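Section 4: Setting Up the Sorting Table

By now you should have the table standing level (Section 3) and the two baskets out of their wrapping. Setting up goes quickly once you have done it a couple of times, but please do take your time with the first one -- a table laid out with a bit of care is so much nicer to sit down to, and the labels in particular are worth doing properly.

4.1 Before you begin

Wipe the tabletop with a damp cloth and dry it well. Paper labels curl at the corners if they are laid on a wet surface, and then you will be writing them all over again. Turn each basket upside down and give it a gentle tap over the wastebasket, as crumbs love to settle into the weave.

4.2 Making and placing the labels

1. Take one sheet of plain white paper for each basket.

2. Write the name of the group in black ink, in lowercase letters, large enough to be read from a chair. One word is plenty: "fruits" is better than "things we would eat as fruit."

3. Lay the sheet flat and set the basket behind it. You may slide the back of the sheet a little way under the basket to keep it from drifting.

4. Put the loose items out on the table, leaving a hand's width between them if you have the room. 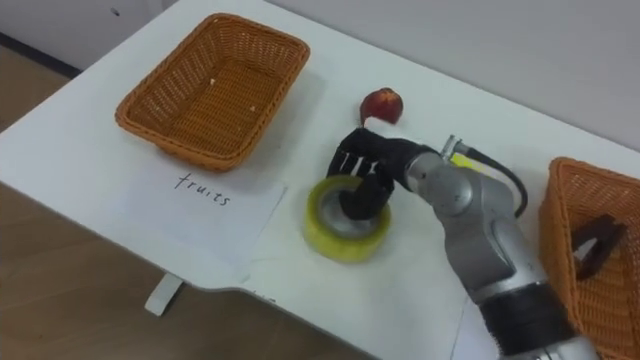

Figure 4-1. Fruit basket with its label, and tape among the items to sort.

Note: A roll of packing tape makes a very good item for the second group. It lies flat, it is easy to pick up by the middle, and everybody has one in a drawer somewhere. Ulla Leinonen, who wrote the first version of this guide, always kept a spare roll in the kit for mending the box afterward, and we have happily carried on the habit.

4.3 Choosing the items

Start small. A red fruit, a banana and one or two household things will do nicely for a first round, and you can add more as people get comfortable. Mix the groups up as you set them down, so that the fruit is not all lined up next to its own basket. 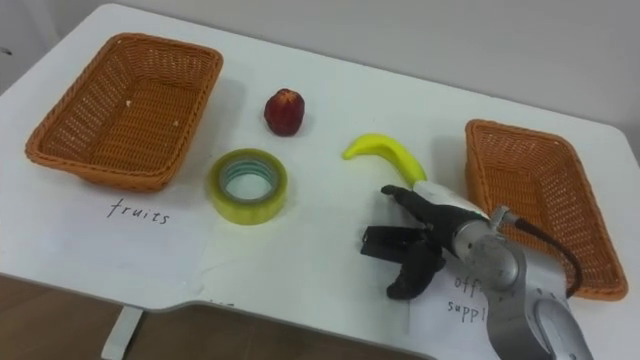

If you are using items from the Girnel play set, look them up on the stock card first (the fruit begins at number 189, the household pieces at 206) and tick off each one as it leaves the box. It feels fussy, I know, but it saves a great deal of crawling under furniture on Thursday evening.

Caution: Small pieces are not suitable for children under three. Please keep the box closed and out of reach when little ones are visiting.

4.4 Sorting and checking

1. Pick up one item at a time and place it in the basket it belongs to. Lay it down, please -- tossing is hard on the rims.

2. Put long items such as bananas in lengthwise, leaving the rest of the basket free.

3. When the table is clear, read each label aloud and look into the basket behind it.
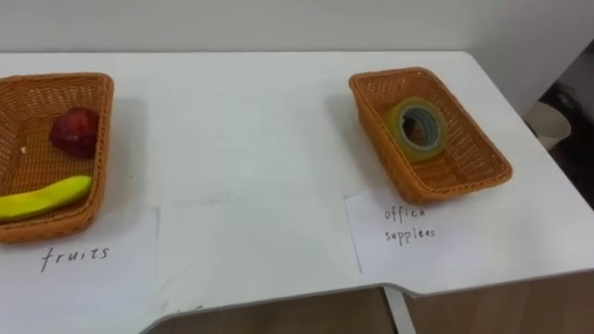 Wosten Home Skills Club -- Table Activities Team

4. Move anything that has landed in the wrong basket, then put everything back in the box for the next group.

Questions about missing pieces go to Archie Paterson. For new baskets, see Section 7.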